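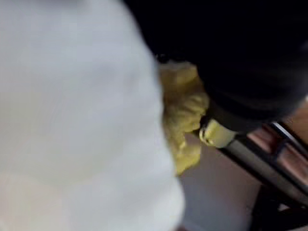 How does a canal lock lift a boat?

14 February 2021
By Anitha Bhat
Filed under: Boats and Waterways, Young Readers

Water always runs downhill. If you pour a cup of water on a slope, it will not stop halfway. This is a problem for people who build canals. A canal is a long, narrow channel of water made for boats, and the water in it has to stay nearly still and flat. But the land it crosses is hardly ever flat. There are hills and valleys in the way.

A lock is how a boat gets from one level of a canal to another. You could think of it as a step made of water.

The parts of a lock

The middle part of a lock is called the chamber. It is a deep box with walls of stone, brick or concrete. It is long enough for a boat to fit inside, and it is open to the sky.

There are gates at each end. The top gates face the higher part of the canal and the bottom gates face the lower part. Gates can be made of wood or steel, and they are very heavy. On many old canals each gate has a long beam sticking out over the bank. You lean your back on the beam and push with your legs, and the gate swings slowly open.

Lower down there are small openings that let water through. Each one is covered by a panel called a paddle. On a small canal you raise a paddle with a handle called a windlass, which looks a bit like a big, bent spanner. On a large river lock there are motors, and a lock keeper presses the buttons.

Going up

Imagine you are on a boat called the Drustumora. She takes people on day trips along the canal to the town of Flitstead, and she has come to a lock. The canal on the other side is higher than the canal you are on.

1. The chamber must start off low, at the same level as your part of the canal. The bottom gates are opened and the boat moves slowly in.

2. The crew close the bottom gates behind you. They make sure the bottom paddles are shut too. Now you are in the box. The walls look tall and they are often green and slimy.

3. The crew open the paddles at the top end. Water from the higher part of the canal pours into the chamber. It can be noisy and the boat may rock a little, so the crew hold it steady with ropes.

4. The water rises and the boat floats up with it. No engine is lifting the boat. The water does all the work.

5. When the water in the chamber is level with the water in front of you, it stops flowing in. The top gates can now be opened, and the boat goes on its way.

Going down

Going down is the same thing backwards. The chamber is full when the boat goes in. The top gates and top paddles are closed. Then the bottom paddles are opened, and the water runs out into the lower part of the canal. The boat sinks gently down between the walls. When the two levels match, the bottom gates are opened.

Going down is usually smoother than going up. The boat must stay away from the top end of the chamber, though. Many locks have a stone ledge there, called a cill. When the lock is full the cill is hidden under the water. If the back of a boat gets caught on it while the water is dropping, the boat can tip and fill with water. There is often a white line painted on the side of the lock to show where the cill ends.

Why don't the gates burst open?

Water is heavy. A bath full of it weighs more than most grown-ups, and a lock holds far more than a bath. So why doesn't all that water push the gates open?

Look at the gates from above and many of them make a V shape when they are closed. The point of the V faces the higher water. When the water pushes on the gates it squeezes them together, and the harder it pushes the tighter they shut. They are called mitre gates.

It also means that you cannot open the gates until the water is level on both sides. Even a team of very strong people could not do it. Once the levels are the same, the push is the same on both sides and the gates will move.

Lots of locks together

If a hill is steep, one lock is not enough. The builders put several close together, and this is called a flight. In some places the top gates of one lock are also the bottom gates of the next one. That is called a staircase.

Annapurna Marar steers the Drustumora. She has taken boats through locks for 49 years, and she told me that she still checks every rope herself. "Children always ask if we can go faster," she said. "You can't hurry water. You have to wait until it's level."

On her longest trip, from Thampi Wharf to Trulten and back again, the boat goes through 194 locks. Her logbook says she went through 2661 locks in the years before she stopped counting them.

Where does the water come from?

Each time a boat uses a lock, a whole chamber of water moves from the top to the bottom. On a busy summer day a lot of water goes down the hill. It has to be replaced, or the highest part of the canal would dry up.

Some of it comes from streams and rain. Some comes from reservoirs, which are lakes made for storing water. In dry weather there may be pumps working as well, taking water from the bottom of a flight back up to the top. By September, after a dry summer, some locks may be shut for part of the day to save water.

Boats can help by sharing. If a lock is wide enough, 2 narrow boats can go in side by side and use one lockful between them.

Words to know

Chamber: the box in the middle of a lock where the boat waits.
Paddle: a panel that is opened or shut to control the water.
Windlass: a handle for winding paddles up and down.
Cill: the ledge under the top gates.
Flight: a group of locks close together on a hill.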